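Rustia Project Gallery: Flowers, Handled

Home | Method | Galleries | Dataset Notes | Contact

Text by Afroza Begum

The goal of Rustia, as written in the proposal, is to teach a robot arm to handle light, floppy, oddly shaped objects by learning from human demonstrations. The goal on a given Sunday is to get an artificial flower into a vase before Shafiq Ekanayake finishes his sandwich. Progress has been made on both fronts, though the sandwich is ahead.

I promised our sponsors at Wamgate a gallery page back in April. They pictured, I think, something with a lot of blue lighting and an arm extending a hand to the future. What we have is a bench, some fake plants, and a growing pile of recordings in which a person steers a robot through a job that a bored six-year-old could do while watching television. The recordings are called episodes, which makes them sound as if they have plots. Most go as follows: the arm approaches a stem, the arm closes on the stem, the arm takes the stem somewhere else. In the more experimental ones the arm closes on the air beside the stem and takes that somewhere else.

Why flowers

We started with blocks, like everyone. Blocks are wonderful. A block is the same from every side, it stays where it was put, and it has never once snagged its own leaf on the thing next to it. After a few weeks our policy was excellent at blocks and we were all very proud, until Shafiq handed it a silk carnation and it tried to pick the carnation up by the idea of a carnation.

A flower has a big showy part that you mustn't grab and a skinny dull part that you must. The showy part takes up most of what the camera sees. The stem bends when lifted, the bloom tips over to whichever side is heavier, and the leaves have opinions. If you want to know whether a learning system has understood where to hold something or has just gotten used to squeezing the middle of whatever is biggest, a flower will tell you in one try.

Real ones were considered. They wilt, they drip, and by late afternoon you are collecting data on a different object from the one you had in the morning. Fabric ones hold up well enough, although the petals fray if the operator is having a bad day, and we can usually work out who was on shift from the condition of the bouquet.

How an episode gets made

The operator sits beside the bench and moves a hand controller. The arm copies, a hair late. The camera at the wrist records, the joint readings are saved alongside, and at the end the operator presses a pedal for "keep" or a different pedal for "toss." The pedals were identical for the first month. We don't talk about the first month.

Before each episode the flowers get rearranged. This is the least glamorous part of machine learning and the part that matters most, in my view. People are terrible at random. Ask someone to put a flower down anywhere and it goes a comfortable hand's width in front of them, facing nicely forward, every time. So we print a sheet of placements, and the operator follows the sheet and complains about it. Some of the placements are awkward on purpose: stem behind a leaf, bloom turned away, two stems crossing. The complaining is not recorded, which I regret, as I believe it would make a valuable second dataset.

Where the count stands

The flower set has 874 kept episodes. There are 12 kinds of artificial stem in rotation, if you accept Shafiq's position that the two shades of tulip are separate kinds. I don't, but he typed up the spreadsheet and history belongs to those people.

We also have 51 episodes in a folder named "interesting," where the grasp went wrong in a way one of us thought was worth keeping. The folder was my idea. A system that has only ever been shown clean pickups tends to have no notion of what to do after a bad one. It will carry on toward the vase with an empty gripper, full of confidence, and perform a lovely release over the water line. Watching the operator notice a slip, back off, and go in again is worth a good deal to it. The trouble is that operators are proud, and hate handing in a fumble. I now bring pastries for the best recovery of the week. The standard of fumbling has gone up so sharply that I may have to bring in an auditor.

What the wrist camera is good for

Visitors always ask to see the overhead view, which is tidy and makes sense. The policy leans much harder on the wrist camera, which isn't tidy at all. It rides along with the gripper, so as the arm closes in, the background smears, nearby leaves swing past like low branches on a bus route, and the target swells until it's most of the picture. You can't tell where on the bench you are. You can tell exactly what is between the fingers, and at that point in the job I can't think of anything else you'd want to know.

We did try cropping the wrist footage to remove the "mess." Scores dropped. We put the mess back. There is a paragraph on this in the dataset notes, written in a tone of calm scientific interest that I did not feel at the time.

Things that have gone badly

The baby's breath. All of it, from the start. It has no edge, it clings to itself, and picking one sprig means picking the whole bunch plus whatever was standing near the bunch. We have retired it to a jar on the windowsill, where it is doing fine work as decoration.

The labels. Each kept episode gets a one-line instruction in plain words, to be matched with the motion later. We asked for variety. We received "move the flower," "relocate the flower," "please move the flower," and, from an operator who shall remain nameless but who shares a desk with me and likes sandwiches, "liberate the flower from the oppression of the table." It's in the training set. I left it there. If the robot turns out to respond to it and to nothing else, we'll have learned something.

The Dusgate adapter, which holds the gripper to the arm, and which works loose by a tiny amount over a long session. You don't see it by eye. You see it in the evening, when the recordings show the fingers drifting off center, and you sit there trying to decide how much of the day you get to keep. We now check it every five episodes with a little paper template. The template has a coffee ring on it that has become, over time, part of the calibration procedure.

The policy, so far

Trained on the flower set, it does a respectable job with straight stems standing on their own. It gets shy around crossed ones, hovering over them like a guest over the last dumpling. It has picked up at least one human habit we never meant to teach: a small pause just before the fingers close. All of our operators do it. Seneviratne, our simulator, doesn't do it, having no nerves, and the policy trained purely in there goes in like a door slamming. We prefer the nervous one. It breaks fewer petals.

Next on the list are mixed bunches, a narrower vase, and a set of episodes done by people who haven't used the controller before, since our regulars have all started to move alike. If you're local and you have a free hour and no pride, the sign-up form is on the contact page. You will be shown which pedal is which.

Requests for full-size files go to Shafiq. Questions about the tulips also go to Shafiq.

From the gallery: wrist camera
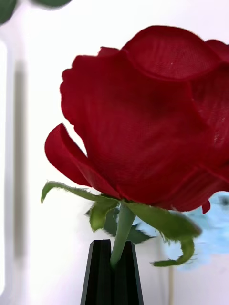
Red fabric rose, held by the stem. The bloom, as usual, takes up most of the view.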